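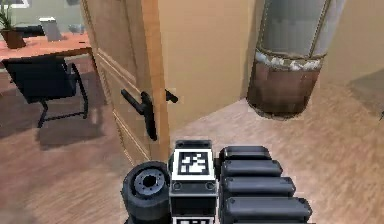 Figure 1. Door task, simulated room, view past our own gripper. The door is partly open and the lever handle is the closest thing in the room to the upper marker.

Week 4: Gathering Demonstrations, or Why the Robot Thinks Doors Are Easy
Instructor: Chaminda Siddiqui
Lab sessions: Guadalupe Cervantes

What this week covers

Last week we trained a policy on examples somebody else had collected, and it went nicely, the way cooking goes nicely when another person has chopped the onions. This week you chop the onions. By the end of the lab each pair will have a set of recorded door openings, a log explaining how they were made, and a new respect for lever handles.

Reading: chapter on behavior cloning in the course pack, plus the Trarkwood notes on episode labeling. The Trarkwood notes are long. Read the first half properly and skim the rest, as everyone has always done.

1. What counts as an example

For our purposes one example is one episode: a series of camera views, the arm and gripper positions that go with them, and the command you gave at each step. It starts when you press record and ends when you press stop. Everything in between is teaching material, including the part where you scratched your nose and the arm drifted left.

The learner has no idea what you meant. It sees what was in view and what you did next, and it will try to do the same when the view looks similar. If you always pause before reaching for the handle, you are teaching a pause. One pair last year had a lovely policy that approached the door, stopped, and stayed stopped. It had been taught by two very thoughtful people.

2. The view you are teaching from

Go back to Figure 1 for a moment. The gripper takes up a good part of the bottom of the view, and the door stands directly above it. Past the door there is a desk with a potted plant, an office chair, a plain beige wall and a big column that is grey-blue on top and reddish-brown below. You know that the plant has nothing to do with opening doors. The learner has not been told.

If every recording has the same plant in the same corner, the plant becomes perfectly good evidence that a door is coming. Take the plant away and you may find out how much your policy was leaning on it. We call this the houseplant problem. The course pack calls it spurious correlation, and you should use that term on the final.

Also notice that there are two handles in Figure 1, one on each side of the door. From some angles both are in view. Decide before you record which one you are reaching for, write it in the log, and stick with it for the whole batch. A learner shown both choices from nearly the same view can split the difference, and the average of two handles is the edge of a door.

3. Variety, and how much of it

Beginners record the same episode over and over and call it a dataset. Slightly more experienced people change everything at once and then can't say why it failed. Aim between these.

For each batch, vary:
Starting position of the gripper
Starting angle of the door (closed, cracked, partly open)
Where the furniture is, if your room file allows it

Hold fixed:
Which handle
What "done" means
Who is driving, within a batch

The last item sounds fussy. Last December we mixed two drivers in one batch, one who swooped and one who crept. The policy learned to swoop toward the door and then creep past it.

4. Quantity

Each pair records 40 episodes. The full pool for the class will be 628, which includes the starter set on the Barua server. Please don't pad your share by saving one episode twice under two names. The file check catches it, and Guadalupe will read your names out loud.

Failures are worth keeping if they are labeled as failures. Put them in the folder called misses. A missed grab followed by a clean recovery is a success and a rather valuable one, so keep the whole thing and don't trim out the embarrassing bit. The learner is going to miss too, and somebody should show it what to do about that.

5. Lab procedure

Log in to a Fokon station and open the door room.
Load your assigned start file. Check that the gripper and the handle are both visible before you record.
Drive three practice runs with recording off.
Record in blocks of 11 or fewer. Driving gets sloppy well before the driver notices.
After each block, swap seats. The person not driving writes the log.
Play back one episode from each block at normal speed. If it bores you, good.

The stations time out after a long idle stretch and do not save the open block. We have asked for this to be changed. We have been thanked for our feedback.

6. The log

One line per episode: episode number, driver, start file, handle chosen, result, and a comment. "Fine" is not a comment. "Gripper bumped the door edge, backed off, got it on the second reach" is a comment, and so is "I have no idea what happened here," provided it's true.

Logs written from memory at the end of the session all look alike, and we can tell.

7. Questions to bring to discussion

Suppose your policy works on doors that start partly open and fails on closed ones. Which would you look at first, the model or the list of start files? How would you check without recording anything new?

The simulator will put the door exactly where the file says. The hallway door in the Aranmont building sticks. What would you add to your batch before trying the policy on that one?

When is a slow, clumsy success worse teaching material than a clearly labeled failure?

Turn in: the episode folder, the misses folder, and the log, all in one archive with both last names on it. Stations are open until 11 p.m. Bring a sweater.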